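News from the parts shelf: the yellow boxes are here

After a long discussion at our October evening, the repair room in Cirkdale has new storage. For many years we kept loose circuit boards in shoe boxes and biscuit tins, and in one suitcase from 1976 which came with the building and which has no key. The suitcase stays, but it is retired from electronics. It will hold the extension cables.

The new boxes are plastic, and they are yellow. We could choose between grey, blue and yellow, and I must admit that I voted for grey. I was wrong. In the evening, when the lamp over the bench is the only one burning, a small dark screw at the bottom of a yellow box is very easy to find. In a grey one you search with your fingers.

We bought 15 of them from Vundine, who gave us a fair price as we took them from the old stock. Six stand now on the long shelf behind the bench, and the others wait under the window until the labels are printed. Please do not fill the boxes without labels yet. I know it is tempting.

How we sort

The boxes on the shelf are only for boards and not for complete devices. A complete device, also when it is in pieces, goes to the cupboard with a note of its owner. Boards which were given to us for spare parts go into the yellow boxes, each with a paper tag. On the tag please write where the board comes from and the month, and if you have tested something, then also what you tested. "Seems good" is not a test result. I have written this myself in the past, so I say it with sympathy.

Many of the boards at this moment come from the closing of Czerwiński, the old electrical shop behind the station. The family let us take what we could carry in two cars. Among these things were heaters, radio parts, many transformers and a full drawer of boards without any paper. We are still going through them, and it goes slowly, but it is pleasant work for a rainy evening with tea.
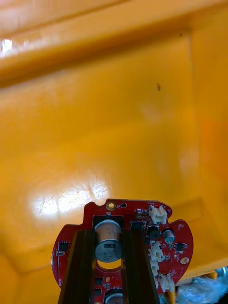
A red board with its capacitors and white connectors, at the yellow box.

Boards with big capacitors need more attention from all of us. A large capacitor can keep its charge for quite a long time after the power is gone, and you can not see this from outside. Before such a board goes into a box, measure the voltage over the capacitor. If there is any left, discharge it with the resistor lead that hangs on the hook at the left side of the bench. Please do not use a screwdriver for this, even if your uncle always did it so. When you are not sure, leave the board on the green tray and ask someone at the next meeting.

Look also at the top of the can. It should be flat. If it is swollen or if something brown has come out, write it on the tag, and the board can still be useful for its other parts. The connectors are often the best thing on an old board, and new ones are surprisingly expensive when you need only one.

Hold the boards by the edge, please, and do not pull on the parts. Do not lay one board on top of another without cardboard between them. The solder points on the back are sharp and they scratch everything. We have a big pile of cardboard from the Rano deliveries, already cut, in the drawer under the vice.

The list

The old stock list had 302 lines, and many of them described things that we could not find any more. I have started a new one in a paper notebook, which lies beside the kettle. Who takes a board out writes it in the notebook – one line is enough. Later it will be typed into the computer, but I prefer to begin with paper, as the computer in the repair room is itself waiting for a repair.

We still look for small plastic bags that can be closed again, a good pair of side cutters, and a second bench lamp with a heavy foot. If you have one of these at home and do not need it, bring it with you next time. We do not take more printers for the moment. The corner is full, and the door to the yard must open completely.

The repair room is open from 6 in the evening, as before. The bell is still broken, so please knock on the window.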